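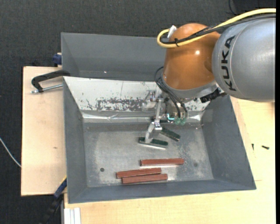 Drisico in Dunkelgrau, rechteckige Ausführung

Drisico Behälter, dunkelgrau
Hersteller: Metance
Artikelnummer: 103

Der Drisico ist einer der Artikel, bei denen wir uns über jede Nachbestellung freuen, denn wir benutzen ihn selbst im Lager (und zwar an fast jedem Packplatz!). Ein rechteckiger Behälter, offen nach oben, für alles, was sich schlecht stapeln lässt oder auf dem Tisch ständig wegrollt: Leisten, Griffe, Profilabschnitte, Beutelware, Kleinwerkzeug. Man greift von oben hinein und ist fertig.

Besonders gern mögen wir das dunkle Grau. Helle und kräftig gefärbte Teile heben sich gut davon ab, und Staub oder Abrieb sieht man trotzdem früh genug, um mal durchzuwischen. Sehr dunkle Teile sind eher etwas für die hellgraue Variante, die wir auf Anfrage mitbestellen.

Höhen
Lieferbar sind 2 Höhen, 184 mm und 255 mm, bei gleicher Grundfläche. Die niedrige nehmen wir für alles, was einzeln entnommen wird, da kommt man auch in die Ecken noch bequem hinein. Die hohe lohnt sich bei sperrigen Sachen und überall dort, wo nur einmal am Tag nachgefüllt wird. Beide dürfen gemischt nebeneinander stehen, übereinander bitte nur gleiche Höhen.

Zubehör
Auflagedeckel, dunkelgrau
Einsteckfach für Etiketten
Trenneinsatz Fung, längs oder quer
Rollwagen Drastinar, passend für die Grundfläche

Der Trenneinsatz ist unser heimlicher Liebling! Lange und kurze Teile bleiben getrennt, und wenn das Sortiment wechselt, setzt man ihn einfach um. Er wird lose geliefert und muss nicht verschraubt werden.

Reinigung
Mit lauwarmem Wasser und mildem Reiniger auswischen, danach offen trocknen lassen. Scheuermittel bitte weglassen. Alte Etiketten gehen am besten ab, wenn man sie vorher kurz anfeuchtet.

Lieferung
Der Versand erfolgt ineinandergestellt auf Palette, kleine Mengen im Karton. Im Dezember dauert es erfahrungsgemäß etwas länger, wer zum Jahreswechsel umräumt, bestellt besser vorher. Deckel und Einsätze kommen in einem eigenen Paket.

Fragen zur passenden Höhe oder zu gemischten Bestellungen beantwortet Lavanya Krishnan aus der Fachberatung. Am besten gleich die Maße des längsten Teils mitschicken.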